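Sindstead Members' Forum
Shared Rooms and Equipment > Tables, storage and sorting

Topic: Loose pieces and containers on the shared tables

Skendier_Rooms
Posted Sunday, 09:40

Members are asked to read this notice before the June changeover. The games and counting cupboard holds 600 small pieces, and a number of them were returned last term in the wrong containers. It is proposed that every table be set out in the same manner, with one open vessel for blocks, one shallow container for dice and one bucket kept empty for pieces found at the end of a session.

The proposal would apply to all 14 tables. Comments are invited in this thread until the notice is withdrawn.

tablekeeper_north
Posted Sunday, 10:15

I support the proposal in general. My reservation concerns the bucket. It takes up a good deal of the surface, and users will treat it as a general bin. At the Skedstead rooms a similar bucket was introduced and was found to contain pencil shavings by the second week.

Prasertsri_Stores
Posted Sunday, 11:02

The stores section has considered the matter and wishes to place the following on record.
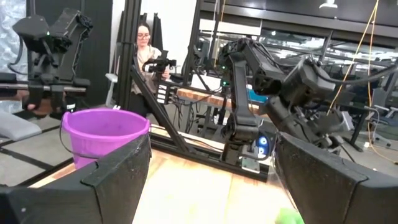
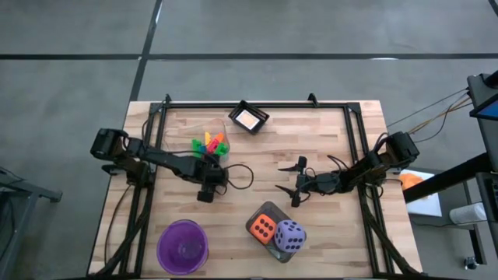 Our section's view is that the type of vessel matters less than whether its contents can be identified from a standing position. Opaque boxes with lids were used for two years and produced the greatest number of complaints, as members had to open each one in turn. The clear cup for the blocks answers this difficulty, and the green, orange, pink, yellow and red pieces can be told apart without tipping anything out. We should therefore wish to retain clear cups on every table — lids are not required. The purple bucket may also stay, provided that it is emptied into the sorting drawer at closing time.

We would add that the dice container is less satisfactory. One of the two foam dice, the lavender one, lies partly over the edge of it. A container of the same shape but a larger size would be preferable, and the stores section is able to supply it from existing stock.

quietcorner
Posted Sunday, 11:30

With respect to the stores section, I do not agree that lids can be dispensed with. Cups without lids are easily knocked. The recovery of small blocks from a concrete floor takes up time that ought to be spent on the session itself. I would ask that lids be considered again, at least for transport between the cupboard and the table.

Prasertsri_Stores
Posted Sunday, 11:48

The point about transport is accepted. Lids may be fitted for carrying and removed once the cup has been set down. They should be stored inside the cupboard door.

tablekeeper_north
Posted Sunday, 13:20

Could the stores section confirm where the cup is to stand? I would suggest the far side of the table, away from sleeves. The small black tray near the cup in the second picture should also be mentioned in the notice. If trays are to be used for cards, this ought to be stated, or they will be filled with blocks.

wren_and_ladder
Posted Sunday, 14:05

I am not persuaded that a uniform layout is needed. Groups use the tables for different purposes, and the evening group has no use for dice at all. A list of what belongs in each container, fixed inside the cupboard, would achieve the same result with less work. I also share the concern about the bucket.

Skendier_Rooms
Posted Sunday, 16:30

Thank you for the comments received. The notice will be amended as follows.

Clear cups will be used for blocks, with lids for carrying only.
Dice containers will be replaced with the larger size.
Trays will be reserved for cards.
Groups that do not require dice may leave the container in the cupboard.

The question of the bucket remains open. Members who object to it are asked to state what should take its place.

quietcorner
Posted Sunday, 17:10

A shallow drawer beneath the table would be my preference. I recognise that this would involve expense, and I am content for the bucket to be used until the cost is known.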